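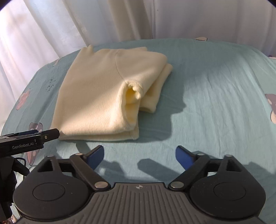 A folded cream knit on a teal bed sheet.

Print this page | E-mail this page

Keeping quarry and mine dust out of the home
Advice for employees and their households, Pormont site

Employees at Pormont are provided with lockers, showers and a laundry service. Site overalls must not be taken home. The following advice concerns the clothing worn under overalls, together with boots, bags, vehicles and personal tools, all of which can carry fine dust from the crushing hall and the haul roads into the house.

Before leaving site

Change in the dirty-side room and shower before crossing to the clean side. Place undergarments, socks and any jumper worn during the shift in a sealed bag. Bags are available from the stores counter, building 6. Do not shake clothing or use a compressed air line on it, whether or not it is being worn.

At home

Open the bag at the washing machine and empty it straight into the drum. Wash work items separately from the household's other laundry, and never with bedding or children's clothes. Leave room in the drum for the load to move freely. After the wash, wipe the door seal with a damp cloth and run a short rinse with the machine empty.

Cotton and mixed-fibre items should be washed at the highest temperature the care label allows. Wool and other knitwear need a cool, gentle cycle and are best dried flat. Knitted fabric holds dust in the ribbing and at the cuffs, so turn the garment inside out and, if the water in the first rinse is cloudy, rinse again. Employees who feel the cold underground are advised to wear the thermal layer issued by the company and to keep their own knitwear for the journey home.

Used bags should be tied and put in the general waste. They are not to be used again for shopping or for storing food.

Boots and bags

Safety boots remain on site. Where a supervisor has given permission for boots to be taken home — for example, before a visit to another working — carry them in a lidded box and clean them outdoors with a wet brush. Dry brushing puts the dust back into the air. Rucksacks and lunch bags should be wiped inside and out once a week. Lunch boxes belong in the clean-side canteen and should not be taken into the workshops.

Vehicles

Washable seat covers are recommended. Clean the floor mats with water, and use a vacuum cleaner fitted with a high-efficiency filter on the seats and carpet. An ordinary household cleaner may blow the finest particles out through its exhaust. Two suitable machines can be borrowed overnight from stores; telephone extension 117.

Personal tools

Fitters who keep their own hand tools should wipe them with a lightly oiled rag before packing them. Copper concentrate left on steel will stain and pit it, particularly in a damp garage. Line drawers with paper that can be folded up and thrown away, and renew it when it is marked. Keep the oily rags in a metal tin with a lid until they can be disposed of.

In the home workshop, damp the floor before sweeping. Wash hands and forearms before eating or smoking.

Further information

Questions about laundry and changing facilities should be put to Hạnh Hứa, Occupational Hygiene, room 43. Replacement thermal layers are ordered through Sang Mạch at stores. Contractors employed by Van Acker or Drestell follow the same rules and should speak first to their own site manager.

This advice applies from July 1, 2022 and replaces the leaflet issued the previous November.

Print this page | E-mail this page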